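Unit 4 Handout: Good Practice for Hand-Held Gripper Sessions
Cluliren Robotics Lab, Sorkville
Read before the July lab block

Scope

These notes cover recording with the hand-held gripper: the two-finger tool you carry and operate yourself, with a marker cube on each finger. They do not cover the bench arms, which have their own rules in Unit 6. The general machine safety rules from Unit 1 still apply.

Terms

Episode: one recording of one task, from the start signal to the stop signal.
Marker cube: the printed cube on a finger. The software uses its black-and-white patterns to work out where that finger is.
Dropout: a stretch of an episode where a cube cannot be read.

4.1 Before you start

Check that both cubes are firmly seated. A cube that turns under light finger pressure has to be refitted and the gripper calibrated again.

Wipe the cube faces with a dry cloth. Do not use cleaner. It leaves a film on the print, and glare from the film causes dropouts.

Open and close the fingers fully a few times. They should meet evenly along their length. If one lags, tag the gripper and take another from the rack.

Write the gripper number and calibration file on your log sheet. Last term we threw out 91 episodes that had been saved against the wrong calibration file.

4.2 Cables and clothing

Keep cable slack close to your body and clear of the fingers. Roll long sleeves above the wrist. Lanyards and scarves come off. Know where the cable runs before you turn or step back.

4.3 Room and lighting

You may record in any room on the Valente list. Leave the furniture as you find it unless it blocks a walkway. We want ordinary rooms, and a cleared bench gives data that is little use anywhere else.

Lighting at the work position should be 500 lux or better. If you record below that, note it on the log. Dim episodes are kept, but they are reviewed separately.

4.4 Handling soft items

Cloth is harder than boxes or cups, and most rejected episodes in the Namanard set involve it. The rules are:

1. Close on a fold or a bunch of fabric. A single flat layer tends to slip.

2. Close slowly enough that you could stop halfway.

3. Keep fabric off the marker cubes. It may hang between the fingers or lie over one of them, provided the coded faces stay clear.

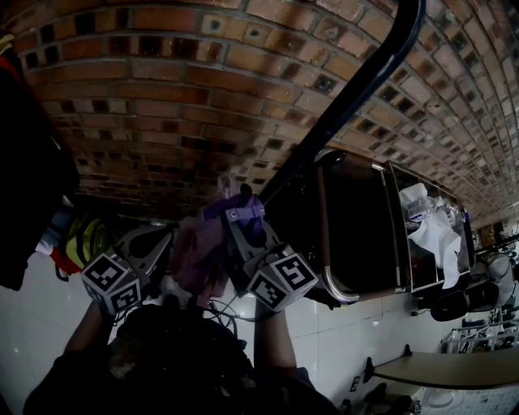 4. Check for fabric caught on screws or in the finger cut-outs before you open. If it has snagged, stop the episode and free it by hand.

5. If you drop the item, keep recording and pick it up again. Mark the episode "regrasp" – do not delete it.

4.5 Logging and review

Fill in the log after each episode, while you still remember it. The Namanard set now holds 1,342 episodes, and reviewers depend on your notes to sort them.

Each episode is checked by 2 reviewers. They look for dropouts, missing start or stop signals, and faces or papers that should not have been recorded. Anything private is reported to the lab desk the same day.

Bring one completed log sheet to the next class. Reading for Unit 5: the calibration chapter, first half only.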